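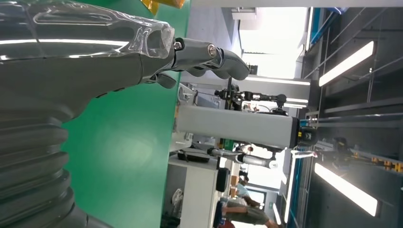

Part-Time Stockroom Assistant, Satwood Cleaning Supply

Satwood is hiring a part-time stockroom assistant for its Orkar Street store. The job is 19 hours a week, Monday through Thursday, with one Saturday a month. Pay is weekly.

You will unload deliveries, check them against the packing slip, price and shelve stock, and fill phone orders for pickup. Most of our customers are motels, schools and small restaurants, and many of them order the same things every week. You will also cover the counter during lunch.
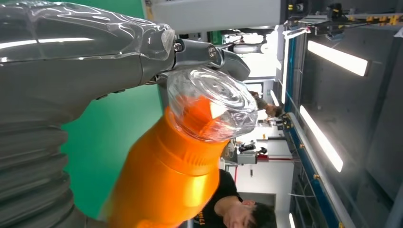 Orange bottle with a ridge ring near the top.

You need to be able to lift 32 pounds and read a label carefully. Store experience helps but is not required. Training takes four days and is paid. Applicants must be 18 or older.

The last person in this job left in September to go back to school, and we would like to fill it before the holidays.

To apply, bring or mail a one-page letter and two references to Carola Kohlhase, Satwood, 405 Orkar Street. Letters are due by Monday, December 2, 2019. No phone calls, please.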